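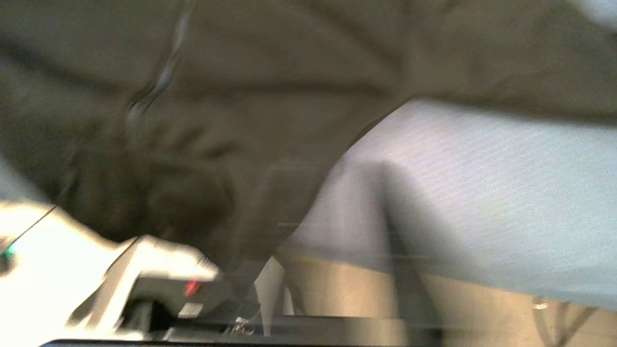

工单 3582：Canari 盖布上的浅色痕迹，洗后仍在，叠不平

提交人：Adjoa Bawa
处理人：Hala Daher（Clandov 家居布品售后）
协助：Balthasar Frei（面料间）
订单尾号：1339
产品：Canari 大号盖布，橄榄卡其色
开单日期：2021年11月23日
状态：已关闭

问题描述（Adjoa Bawa 填写）

你们好，先说一句，这块布我很喜欢，所以请不要把这张单子当成投诉来看，我是真心想把它弄好的。买的时候是为了盖客厅那张旧沙发，颜色偏褐的那种绿，配我家的地板刚刚好，婆婆来的时候还摸了半天，问我在哪里买的。

事情是这样的：七月份天热，沙发换了凉席，我就把盖布洗了叠起来，放进柜子最下面那一层，上面压了两床冬被。前几天降温，我高高兴兴地拿出来，一抖开就发现不对劲，布面上有一道浅浅的、有点发灰发蓝的细条，斜着走，还弯弯曲曲的。照片靠左上的地方能看到。我一开始以为是缝线，因为这块布中间本来就有一道拼接，后来又觉得像折痕，再后来我先生说会不会是褪色了，这下我就睡不着了。

另外还有一个毛病，可能和前面那个有关系，也可能没有：这块布怎么叠都叠不方正。四个角对齐了，中间就鼓出来一坨；把中间抹平了，角又跑掉。我一个人叠，布又大，叠到后来就变成卷了，卷到后来就变成团了。所以七月份那次收起来的时候，说实话，大概就是一团。

我已经试过的办法：
重新洗了一次，普通程序，洗完晾在阳台的杆子上，浅色的条好像淡了一点，又好像没有。
用手使劲抹，没有用。
用熨斗烫了一个小角，没敢往中间烫，因为洗标上的字已经看不清了。

想请你们帮我看看：这道痕迹到底是什么？还能不能去掉？要是真的褪色了，我也认了，可是请告诉我以后该怎么收，免得明年又来一遍。

第一次回复（Hala Daher）

Adjoa 您好，谢谢您写得这么仔细，读您的工单就像坐在您家客厅里听您讲一样。先请您放宽心，单看照片，我还下不了结论。布垂下来的时候褶子很多，从左上往中间偏下的地方有几道暗的折影，那道浅色的细条就夹在左上那一片里，又正好迎着光，是折痕还是缝线，隔着照片我分不出来，褪色也不敢说没有。

所以想请您帮忙做几个小检查，都不费力气，一杯茶的工夫就够了：

一、把布铺在床上，不要挂着，也不要搭在椅背上。挂着的时候布自己的重量会拉出新的褶子，看什么都像有问题。

二、闭上眼睛，用指腹横着摸过那道浅色的条。如果摸得到一道细细的硬棱，两侧厚薄不一样，多半是拼接缝；如果只是微微鼓起来，按一按会塌下去，那就是折痕。

三、翻到背面看同一个位置。拼接缝在背面会有一条缝份，很好认。

四、换一个方向的光再看一遍。早上看一次，晚上开灯再看一次，如果浅色的条会“挪位置”或者忽然不见了，那就是折痕边上的反光。真正褪了色的地方，在哪种光底下都是浅的。

做完之后您随便写几句告诉我就好，不用拘格式。还有一件事，在我们弄清楚之前，请先不要再洗了。Canari 的布身比较厚，洗完没有理平就晾干，折痕会一次比一次深，我自己家里那块就是这么被我洗坏的。

客户反馈（Adjoa Bawa）

Hala 你好！照你说的都做了，还拉上了我女儿，她觉得闭着眼睛摸布这件事特别好玩，摸了好几遍都不肯停。

铺在床上以后，原来是有两道。一道是拼接缝，笔直的，背面有缝份，摸起来硬硬的，这个没有问题，买来就有。另一道才是我发愁的那个，歪歪扭扭的，背面什么也没有，摸着有一点点鼓，按下去又慢慢弹回来。两道在一头挨得很近，怪不得我总是看混了。

光的事情也看了。早上窗户的光从侧面过来，浅条很明显；晚上开顶灯，大部分看不见了，可是靠近中间那一小截还是有一点点浅。我女儿说没有，我说有，我们争了半天也没争出结果。

叠不平的事你还没有讲，我也一并等着。对了，熨过的那个小角现在倒是很平，也没有变色，不知道这算不算一个好消息。

内部备注（Hala Daher 转 Balthasar Frei）

Balthasar，麻烦看一下。Canari 大号，橄榄卡其，压在柜底过了一个夏天，斜向折痕一道，按压会回弹，背面无缝份。侧光明显，顶光基本消失，余下一小截存疑。客户已熨过一角，无变色。我倾向于蒸汽处理，想请你确认一下那一小截会不会是磨白。另外洗标磨得看不清了，请补寄一张护理卡。

内部备注（Balthasar Frei）

看过了。这个颜色的布，折得死的地方，凸起的那条棱上绒面会倒伏，倒下去的绒毛反光偏冷，看着就发灰发蓝，和磨白很像。区别的办法：用湿手指顺着一个方向抹一下那一小截，等它干。如果浅色跟着绒毛倒向变了，就是倒绒，蒸汽能救；如果抹过去颜色一点不动，那就是磨到了，救不回来，但也不会再扩大。

熨斗不要直接压在正面。翻过来，背面朝上，中间隔一块干净的白棉布，蒸汽开着，悬空一指高，走一遍，然后趁热用手掌从中间往两边推。推完摊着，10 分钟之内不要动它，更不要急着叠。护理卡今天放进邮袋了，寄到订单上的地址。

第二次回复（Hala Daher）

Adjoa 您好，好消息比坏消息多。面料间的 Balthasar 看了您的描述，和我想的一样，那道弯弯的浅条主要是折痕，绒毛倒了以后反光偏冷，所以看着发灰发蓝。剩下您和女儿争论的那一小截，请用湿手指顺着一个方向抹一下，等它自己干透再看。我先不替您们裁判，让布自己说话。

接下来是去折痕的步骤，我把 Balthasar 的话整理了一下，又加了一点我自己的经验：

1. 布翻过来，背面朝上铺在床上，底下垫一条大毛巾。
2. 在要处理的地方盖一块干净的白棉布，旧枕套就很好用。
3. 熨斗开蒸汽，离布一指高，不要压下去，顺着那道折痕慢慢走一遍。
4. 趁热用手掌从折痕中间往两边推，轻一点，小心蒸汽烫手。
5. 放着别动，10 分钟以后再翻回来看正面。
6. 还看得见的话，再来一遍，总共最多 2 遍，再多绒面会发亮。
7. 最后用软毛刷顺着绒的方向刷几下。没有软毛刷的话，洗干净的旧婴儿发刷也行。

然后说说叠的事情。这么大的布一个人叠，中间鼓出一坨太正常了，我刚来上班的时候在货架前面叠 Canari，叠得同事 Adwoa Yakubu 都看不下去，过来手把手教了我一个下午。她的办法是这样的：

先找到中间那道拼接缝，把它当作您的直尺。布铺在床上或者干净的地板上，拼接缝对着自己，两边往缝上折，边不要压过缝，留一指宽。这样中间就不会堆布。折好以后从远的一头开始，一截一截往自己这边翻，每翻一次都用前臂从中间往外扫一下，把里面的空气赶出来。您说的那一坨，里面多半就是空气和一个没拉开的暗褶，抹是抹不掉的，要把那一层掀开，找到暗褶拉直了再盖回去。

最后一翻不要按死，让它松松的。收起来的时候放在柜子最上层，冬被放它下面。要是柜子实在紧张，就别叠了，找一根长纸筒，把布卷上去，外面套一个旧床单，竖着靠在柜子角落里。卷的时候绒面朝外。

客户反馈（Adjoa Bawa）

Hala，我来交作业了。

湿手指那个，干了以后浅色的地方跟着换了方向，往左抹是一个样，往右抹又是一个样。我女儿宣布她赢了，可是她原来说的是没有，所以我觉得我们两个都没赢，不过晚饭后的冰激凌还是给她了。

蒸汽走了一遍，翻过来看，靠缝的那一头完全平了，中间还有一点。第二天又走了第二遍，现在要蹲下来斜着找才能找到。我先生下班回来看了一眼，说你不是说有一条印子吗，在哪里？我很得意。

刷子用的是我以前刷大衣的那把，毛不算软，刷之前在反面试了一下，没有起毛，就用了。

叠的部分，第一次还是鼓。后来照你讲的掀开找，果然里面藏着一道褶，从角上一直拖到中间，拉直了再盖回去就平了。第二次叫了邻居 Nana Tsikata 过来搭手，两个人叠得又快又好，她还顺便问我盖布是哪一家的，我把你们的名字写给她了。

还有一个小问题，不急：护理卡收到了，上面写着可以滚筒烘干、低温，可是你们又让我不要随便洗。那到底烘不烘得？

第三次回复（Hala Daher）

Adjoa 您好，看到您全家都参加了，我在办公室里笑了好一会儿。

烘干是可以的，低温，烘到还有一点潮就拿出来，铺开用手推平，剩下的让它自己干。千万别烘到全干再留在滚筒里过夜，那样压出来的褶子比柜子里压的还要难缠。之前请您先别洗，只是怕在找原因的时候又添新的折痕，现在可以照常洗了。一年洗两三回就足够，平时拿到阳台上抖一抖、拍一拍就好。洗的时候单独洗，滚筒不要塞满，转速调低一档。

您刷大衣的那把刷子，既然在反面试过没有起毛，就接着用吧，力气小一点。中间剩下的那一点点印子，铺在沙发上坐几天，来回磨一磨，绒毛自己会慢慢散开，请暂时不要再上蒸汽。

处理结果

判定：收纳受压造成的折痕及倒绒，未见磨白。拼接缝正常。
处理：背面隔布蒸汽 2 遍，顺绒刷理；补寄护理卡；叠放方法已说明。
费用：无。
换货：客户不需要。
建议：洗标字迹不耐磨，已转产品组。

关闭前客户留言

可以关了，谢谢 Hala，也谢谢 Balthasar 和教你叠布的 Adwoa。布现在铺在沙发上，我正坐在上面给你写这几句。等天热了我要收的时候，先去找一根长纸筒，如果找不到，可能还要再来麻烦你。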